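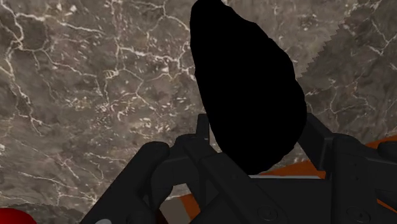
I don't trust gripper packs. Every one I've bought promised that I could stop worrying about contact, and every one had me worrying about contact by the second evening. So when Macarena Farías at our shop asked for a straight answer on the Produm kitchen pack, whether it was worth paying for before we spend real money on hardware, I said I'd give it a month and be rude about it if needed.

What you get for $99 is a simulated kitchen with stone counters, cabinets and a wood floor, a handful of loose objects, camera presets, and two controllers. One is called Rilthorpe and the other Godoy, and the documentation spends a lot of words telling you how different they are. You bring the arm. We ran the Franka model with the parallel gripper because that's what we'd be buying.

First complaint, the wrist camera. Look through it and the gripper eats the whole bottom half of the view. I understand that a hand camera sees the hand. But the dark object over the dark gripper comes out as one big flat blob with no shading to speak of, and if I can't tell what shape the thing really is, I don't see how a policy trained on those pictures is going to. Meanwhile the stone texture is crisp, busy, covered in veins, and in one spot it meets the next surface in a sawtooth edge that no counter ever had. Somebody spent their effort on the wrong part. You can swap the stone for a plain material in the settings, and I'd do that on day one.

The outside camera is much better. It's the only view I'd use for judging an approach.

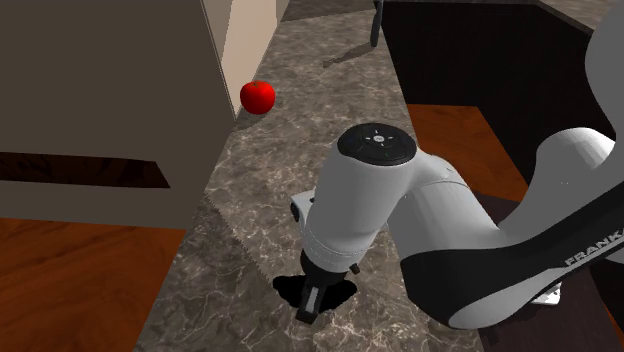 Last updated: September

You get the arm, the counter and the apple over by the cabinet all in one view, and the shadow under the fingers is the most useful thing in the package. With the gripper open and low over the stone, the shadow tells you at a glance that it's close and not yet touching. I got more out of that than out of the distance readout, which lags.

The apple in that corner was my test case, by the way. It sits right where the cabinet side meets the counter, so one finger has very little space to get in. Any fool controller can pick up an apple from the middle of a table. I ran 384 attempts, split evenly, same start pose, same gripper width, apple nudged a little each time.

Rilthorpe is the cautious one. It comes down slow, stops above the surface, shuffles sideways, and then as often as not gives up and reports a clear path it didn't take. When it does close on the apple it holds on. Godoy is faster and pushier and will happily shove the apple into the cabinet until the physics gives in. Its success count looked great until I replayed the runs and found it scoring a "grasp" with the apple wedged between one finger and the panel. I threw those out. After that the two were close enough that I wouldn't pick either one on the numbers. If you made me choose I'd take Rilthorpe, on the grounds that a robot that stops is cheaper than one that pushes.

The sales page says setup takes minutes. Mine took 6 hours, most of it on a gripper offset that was wrong in the supplied config. The fingers were set to stop too high. You can fix it with one line once you know which line. The manual is 70 pages and doesn't mention it.

I also had a look at Vadimano, which does much the same job and costs less. Worse shadows, better manual, fewer objects. Its wrist camera lets you move the mount back, and I wish Produm had copied that. The contact handling seemed no better and no worse to me, but I only gave it one afternoon, so don't lean on that.

What I told Macarena: fine for checking reach and collisions around cabinets, fine for trying out camera positions before you drill any holes. I would not use it to decide between two grippers, and I would not believe a success rate from it without watching the replays. If they fix the offset and give the dark parts some proper lighting in the wrist view, I'll try it again. Support answered my note about the config with a link to the manual.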